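I have now been on hold with Weltard for 71 minutes, so you're all getting a thread about my kitchen.
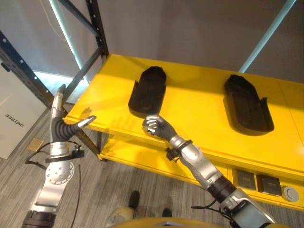

Background: we ordered cabinets from Weltard in the spring. The brochure said six to eight weeks. I framed the quote in my mind, the way you'd keep a ticket from a concert that got rained out.

In week ten they called to say the doors were "at Jandgate." I took Jandgate for a town. It's a warehouse. My doors live there. They have a better address than my plates, which are in the bathtub.

The salesman was one Brunello Palumbo, a lovely man who shook my hand twice and took a $500 deposit. Brunello has since moved to countertops. I asked if he could be reached in countertops. He could not.

My new contact is Evaristo Fiore. Evaristo signs every email "Almost there!" I have nine of these.

The invoice, meanwhile, arrived right on time. $2843, plus a line for "handling." I'd like to know who handled what.

The hold music is one minute of pan flute, then a voice thanking me for my patience. Bold of her.

My wife has learned to make a full dinner with a kettle and a waffle iron. The salmon was a low point. The grilled cheese I'd serve to company.

Update - a human! She says the doors ship in January. I asked which January. She put me back on hold to check.

She's back. It's the next one. She also asked if I'd stay on the line for a short survey.

I stayed on the line for the survey.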